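Notebook - gripper tooling, equipment plan for next year
November, started 9:15 am

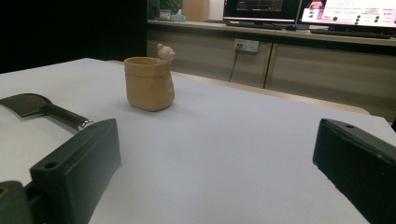

Hand-held gripper open over the white table, cup with the little head on the rim, black cleaver-shaped tool at left.

Working through what we need to buy before the budget form closes. Writing it down here so the numbers are in one place.

Finger pads. Prerketis quoted $900 for a set of 15 pairs, black, same block profile as the ones we run now. Dratico is cheaper per pair but won't sell fewer than a full carton and the hole pattern is different, so we'd be redrawing the mounts. Going with Prerketis unless the lead time blows out past the start of term.

Hand-held units. Want 3 more. MacLeod can machine the mounting pieces locally and has our drawings from the last order. Waiting on their price. If it's over what we paid before, drop to two and put the difference toward spare fasteners and a proper case. The units travel in a milk crate at the moment and the edges are getting chewed.

Storage. Prorkeo drive array, $1,061 with tax, freight extra. Not optional. We were deleting old runs in October to make room and I don't want to do that again.

Table objects. Keep this as its own line, it always gets forgotten. Small soft-looking shapes like the cup are cheap and can go on petty cash. Long dark tools with a shiny metal end are worth having more of - dark against a dark finger is the case I'd like better covered. Check the kitchen supply place before ordering online.

Table itself: leave as is. Looked at a matte grey top and can't justify it this year.

Power. Need to ask facilities what a second outlet along the cabinet side would cost. Their last estimate is in the shared folder somewhere, filed under the old room number.

To do
- chase MacLeod for the mount price
- get Prerketis to confirm lead time in writing
- freight on the Prorkeo array
- colour code the spare pads once they arrive, old and new got mixed last time

Form is half filled in, saved as draft. Stopped at 11:40.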